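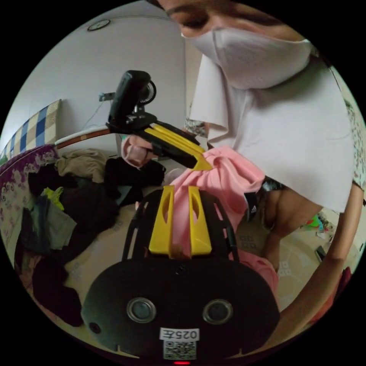 *Laundry on the bed, two hand-held grippers on one pink cloth. Sample from the `bedroom` split.*

# Pomare Laundry

Search this repo Go to file

Hand-held gripper recordings of people dealing with clothes at home, for anyone trying to teach a robot to do the same. Maintained by the Pomare group at Takitz.

## Can it fold my laundry yet?

No. We get this question often enough that it now has its own heading.

Our best policy, trained on everything in this release, can take a small towel lying flat on a bare table and fold it in half. Hand it a heap of clothes on somebody's bed and it picks up two things at once, lifts them to a thoughtful height and stays there. We have stopped calling this a pause and started calling it a timeout.

The people in the recordings have no such trouble. They dig a sleeve out of a dark pile, decide which end is up and move on, all with two plastic fingers per hand. So the grippers are probably good enough. The part that decides where to put them is where the money goes.

## What's in it

- 1328 episodes of clothes handling, each with a left and a right gripper stream
- finger opening and gripper pose for both hands, on a shared clock
- one plain sentence per episode saying what the person was asked to do
- two splits, `bedroom` and `table`

The `table` split is the polite one. Items start apart from each other, on a flat surface, and most published numbers on it look healthy. The `bedroom` split starts from whatever was on the bed. Please report both. If you only have room for one, we would like it to be `bedroom`, and we realize how that sounds coming from people who score so badly on it.

## Tasks

`separate` – pull one garment out of a pile without bringing its neighbors along.

`spread` – take a bunched item in both grippers and open it out. Most of the two-handed work is here, and most of the failures too.

`fold` – shirts, towels, pants. No fitted sheets. We tried fitted sheets.

## Baseline results

We ran the Fukley arm pair, 500 trials on `table` and 300 on `bedroom`, with the same weights for both.

| Task | table | bedroom |
|---|---|---|
| separate | fair | poor |
| spread | fair | poor |
| fold | good | see below |

The `bedroom` fold row is left blank on purpose. To fold a thing you first have to get hold of only that thing, and this happened 3 times. Two of those were socks.

Trial logs are in `results/`, with the failures sorted by type. The largest folder is `grabbed_the_blanket`. A patterned blanket under a pile of clothes looks, to the model, like one more very ambitious shirt, and it will haul on it with real commitment.

## Known problems

- Dark clothes on dark clothes. Edges vanish, and the depth estimate makes up its own. People seem to sort these by feel, and we record no feel.
- Episodes differ a lot in length. Some people fold as if they are being timed, others as if they are being paid by the hour. Neither was the case.
- Left and right labels were swapped in one batch from the first release. Fixed in February. If your model folds everything inside out, check which version you have.
- Thin cloth pinched between the fingers reads as fully closed. We know. The `holding` flag is set by hand where it matters, and is missing where we ran out of patience.
- Faces can come into view when someone leans over the bed. Run the blur script in `tools/` before you publish any stills.

## Getting started

Unpack the archive, then:

 python tools/check.py --split bedroom
 python tools/play.py --task spread --both-hands

The player opens both streams side by side. Space bar stops it, and the arrow keys step one frame at a time, handy for finding the exact moment a grasp goes wrong. With people it is hard to find. With our policy, try the first second.

## Related

The Prernell simulator can load our episodes through `tools/export_sim.py`. Its cloth is very well behaved. Policies trained there fold beautifully and then meet a real hoodie. We still use it for warming up, and for cheering up.

## License and use

Free for research. For anything you plan to sell, write to us first. Do not use the recordings to identify the people in them or to judge their folding.

If you get a `bedroom` fold score that deserves a number in the table, open a pull request with the logs and we will fill in the row. Socks no longer count.

This site uses cookies to remember your settings. Accept all / Manage preferences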